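How a Robot Learns to Handle Cloth

Lilstead Science Reader for Young People

Folding a towel is easy for most people. You find two corners, bring them together, and smooth out the middle. For a robot, the same job is very hard. A towel changes shape each time it is touched, so it is difficult to write down every step in advance. For this reason, engineers often teach robots by showing them what to do.

There are two common ways to show a robot a task. In the first, a person takes hold of the robot's arm and guides it through the motion. In the second, the person stands apart from the robot and moves it by remote control. As the arm moves, a computer records the position of each joint. A small camera near the robot's hand may record pictures as well.

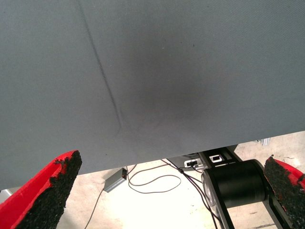
Issue 6, page 190

From the robot's wrist, a hanging sheet of gray cloth looks very large. Two red fingers reach up toward it from either side, and each has a rough black pad on its inner face. Rough pads can help a robot keep its grip on smooth material.

One showing is called a demonstration, and a single demonstration is seldom enough. At the Kostley Robotics Workshop, Mereana Donnelly and Kwan-ho Shih recorded 377 demonstrations for one cloth-handling task. "We change the starting place a little each time," Ms. Donnelly explains. "The robot must learn what to do when the cloth has a new crease in it."

The computer then studies the recordings and looks for patterns - for example, how the fingers usually move when an edge of cloth is near. Later, the robot tries the task without a person guiding it. If it makes a mistake, the teacher may record more demonstrations.

Words to know
Demonstration: one complete showing of a task.
Gripper: the part of a robot that holds things.
Joint: a place where a robot's arm bends or turns.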